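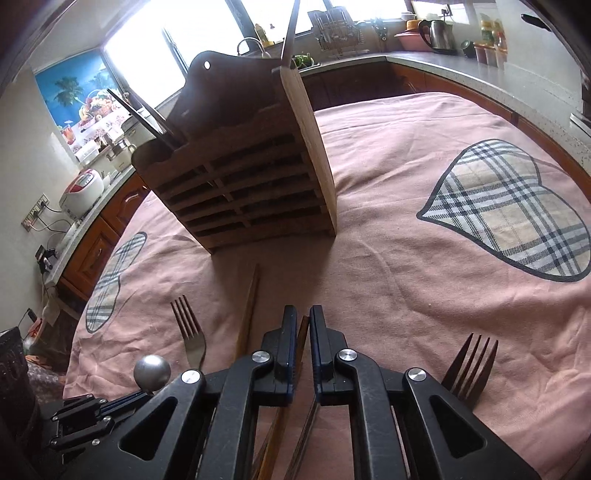 A pair of wooden chopsticks over the pink tablecloth with the plaid hearts.

Call for participants: does the Celteo class do anything for people over 55?

Every gym in town seems to have a class for older adults now, and every one of them has a flyer promising stronger bones, better balance and a new lease on life. We run one ourselves. The Celteo class has been on the schedule at Grovska Fitness for 3 years, and we've said plenty of nice things about it. What we don't have is much proof. People who like a class keep coming and tell you it works. People who don't like it stop coming, and you never hear from them.

So we want to check. We're looking for 20 people who will train with us for a full season and let us measure them before, during and after.

Who we want

You should be 55 or older and not in any regular strength program at the moment. Walking, gardening and the occasional swim are fine. You don't have to be in shape. You don't have to believe in group exercise either, and we'd be glad to have a few people who think it's mostly marketing.

We can't take anyone who has had surgery in the past six months or whose doctor has told them not to lift. Current and former Grovska members are out too, as are their spouses.

What you'd do

Two coached sessions a week at our Ofori Street gym, one on a weekday evening and one on Saturday at 9 a.m. Each lasts an hour. Expect squats to a box, carries, rowing and light barbell work. No rope climbing, and no shouting.

Testing takes up to 113 minutes per visit, which is long, and parts of it are dull. You'll stand up from a chair over and over, balance on one leg, squeeze a grip meter and fill out a questionnaire about sleep and sore joints. There are four visits. Please don't sign up if you already suspect you'll skip the last one, as that's the one we need most.

What you get

$400, paid in two halves, the second after the final test. You also get a copy of your own results, whatever they say. We won't promise weight loss, less pain or more energy.

Skovetti, the equipment supplier, is lending us two rowers. They aren't paying for the study and won't see the results before you do. We'll post the group numbers at the front desk in July, including how many people quit and the reasons they gave.

How to apply

Pick up a form at the Ofori Street desk or ask for one by phone. Bring a list of your medications to the first meeting. Wear flat shoes.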